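Re: [hardrock] Wenley sections, contact aureole or just bad weathering?

November 23, 2018

Sorry for the slow answer, field gear all over the floor and the thin section lab wants the room back by tonight. Replying to the whole list as there were three or four of you asking off-list about the same samples.

Quoting the original so the new people can follow:

> Hi all,
>
> I finally got through the Wenley slices, the ones cut from the north side of the quarry. Trouble is I can't make the Pendach margin work with them. The old map puts the edge of the intrusion along the stream. If that is right, everything north of the stream should be country rock, hornfels at best. But slides 12 thru 19 look like granite to me. Quartz, two feldspars, brown biotite going to chlorite. A bit of muscovite which I don't trust, could be secondary.
>
> So, options as I see them:
>
> 1) the map is wrong and the margin is further north
> 2) it's a separate dike or sheet and not the main body
> 3) somebody mixed up the sample bags (please not this one)
>
> Also the cordierite spots in the slates. Has anyone seen them FRESH? All mine are pinite, every last one. I would like to say something about temperature and I can't do it with a pile of green mush.
>
> Last thing, what did we decide about the Yen boulders? Are they in or out of the write-up? I have them in a separate box and would like the shelf.

OK. Taking these in order, more or less.

The margin. I went back to the 2007 notebooks, which is when we walked that side properly. The stream line on the map was never a mapped contact. It was drawn in from the break of slope, there's a note in my own handwriting saying "contact inferred, no exposure" and then on the fair copy it turned into a solid line. So that's my fault as much as anybody's and I apologize. There is drift all the way up that bank. You could hide anything under it.

What we did have was two small outcrops above the old tramway, and both were granite, coarse, with the big pink feldspars. I had them down as loose blocks at the time. I am now not so sure. One of them had joints running the same way as the quarry face, within a few degrees, and a loose block would have to be pretty lucky to do that.

So (1) looks good to me. But I would not rule out (2) yet. Things to check in your slides:

Grain size. If it drops off from 12 to 19 going north then you're walking toward a chilled edge and it's the main body. If it is the same all the way, less useful. The Wenley granite doesn't chill much anywhere that I have seen, maybe a hand's width of finer stuff at the roof and that's your lot.

Zoning in the plagioclase. Main body has it strong, with those sericite cores. The dikes at Hurkent hardly have any. That's the quickest test and you can do it on what you've already got.

Tourmaline. Dikes yes, main body almost never. If you see even a couple of blue-green grains in 12 to 19 shout, because then I change my mind.

As for (3), the bag numbers. I checked the list against the field sheet and they run clean from start to finish, 214 bags, no gaps, no doubles. Sample 1006 is written up twice, but that is the same rock, one is the offcut. I don't think anything got swapped. The only thing that bothers me a little is the label ink, which has faded on the north side bags so a 3 could be an 8. Worth looking at with a hand lens before we redraw a map on the strength of it.

Muscovite. I'd leave it as secondary. Look at whether it sits inside the feldspar along the cleavage (secondary, ignore it) or as proper clean-ended plates about the same size as the biotite (maybe primary, then we have a more interesting granite than we thought). From your description sounds like the first. People get excited about two-mica granites and go and hang a whole sedimentary source on four flakes of mica. Let's not. Get the aluminum numbers first.

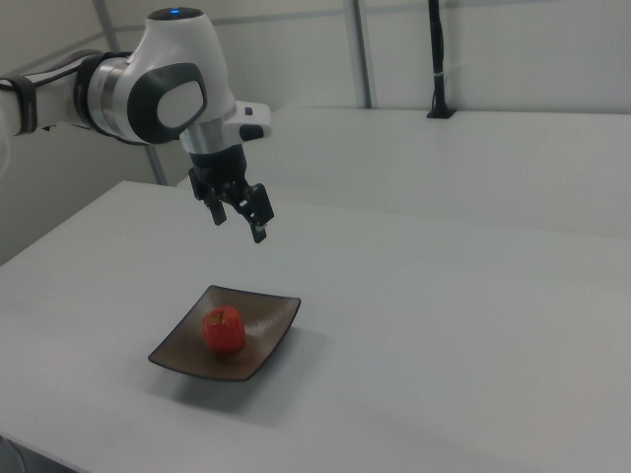
And while I'm on chemistry, the whole-rock results are only partly back. We sent 40 powders, got majors on all of them and traces on the first batch only. Majors look sensible, totals are OK except two that are low, and both of those were the chloritized ones so probably just water. I will post the table when the traces are complete, please don't ask me for half of it, last time we did that somebody plotted it and we had three weeks of arguing over a trend that vanished when the rest came in.

What I can say is that silica doesn't move much across the quarry. North side and south side are the same within error. That again favors one body and not a later sheet. Doesn't prove it, a sheet could tap the same magma, but it's the simple reading and I'd start there.

Cordierite. No, not fresh, not from Wenley. I have never seen fresh stuff there and I've cut a lot of those slates. The nearest I know of is on the Pendach side, the low crag past the second gate, where the hornfels is really hard and rings when you hit it. Inner part of the aureole. There the spots are grey-blue on a broken face and you can still find clear bits in the middle with the sector twinning. Outer aureole, forget it, all pinite as you say. The fluid went thru everything.

For temperature I'd go at it a different way anyway. Andalusite is there, some of it with the dark crosses, and in the innermost few yards there is what I took to be fibrolite growing on biotite. If it really is, we have andalusite going to sillimanite and that plus the cordierite gives you a bracket that isn't bad. Wide, but it's a bracket. I wouldn't put a single number on it. Whoever reviews this will want to know the pressure and we don't have it, beyond saying that with andalusite all over the place it can't have been deep.

By the way the fibrolite is easy to mistake for fine sericite in a thick slide. Two of mine were ground too thick, quartz showing yellow, and I had to send them back. Check your quartz before you believe anything.

Yen boulders. OUT of the main paper, I thought we had agreed this in April but clearly it never got written down. Reasons again: they are boulders. We don't know where they came from. They look like Wenley granite, same pink feldspar, same smoky quartz, and the ice direction would allow it, but looks like isn't good enough when there's at least one other pink granite up-ice. If the traces match I'd be happy to see them as a short note on their own, the erratics people would like it. Please don't throw them out for the sake of a shelf. Put them under the bench, left hand side, where the old core trays were.

The enclaves. Nobody asked but I am going to say it anyway. The dark blobs in the lower bench of the quarry need more attention than we've given them. We have been calling them xenoliths since day one and I think most of them aren't. Rounded, fine grained, needles of apatite, feldspars that are the same as the host's and sit right across the boundary — those are bits of a more basic magma that got stirred in, not slate that fell off the roof. There are real xenoliths too, angular, banded, with the spots still in them, but they're mostly up at the top near the roof where you would expect. If we lump them all together in the paper somebody is going to jump on it, and they'd be right.

So could whoever is going out next please get me:

- four or five of the rounded ones, whole if you can, with a rind of host still on
- one big angular one from the top bench
- photos with a SCALE in them, not a boot
- a sketch of where on the face, doesn't have to be pretty

The quarry people are fine with us on the lower benches but you need to ring first, and hard hats on, they were not happy last time. The top bench is loose after the rain so use the track around the back. Do not climb the face to save ten minutes.

Hurkent. I know there's a plan to bring the Hurkent dikes in as a comparison. Fine by me as a paragraph. But the age is a mess. The one date we have is on altered biotite and I wouldn't lean on it. Field evidence is clearer, the dikes cut the spotted slates and carry bits of them, spots and all, so they have to be later than the aureole. How much later, no idea. A year or ten million. Say "later" and leave it.

What I need back from people, soon as you can:

Zoning check on 12 thru 19. An hour's work, if that.
Anybody holding Pendach hornfels that isn't on the list, tell me, I have gaps between the gate and the crag.
Somebody to re-read the faded labels, with a second person who hasn't seen the list. No guessing.
Comments on the draft geology section. Figure 2 is the old map so ignore the margin, I'll dash it and add the question mark that should of been there all along.

I have the microscope with the working stage till the end of next week, after that it goes for service and we're back on the one with the sticky focus. If you want point counts done on it send slides now — wrapped please, two came in a plain envelope last month and arrived as gravel.

Think that's everything. If I've missed a question send it again, my inbox is a disaster. Will do a proper cross section over the weekend with the margin moved north and see if it balances with the roof dips, at the moment I've a feeling the contact on that side is a lot flatter than we have been drawing it, and that would explain why the aureole is so wide up there.

Got to go, they want the key to the saw room.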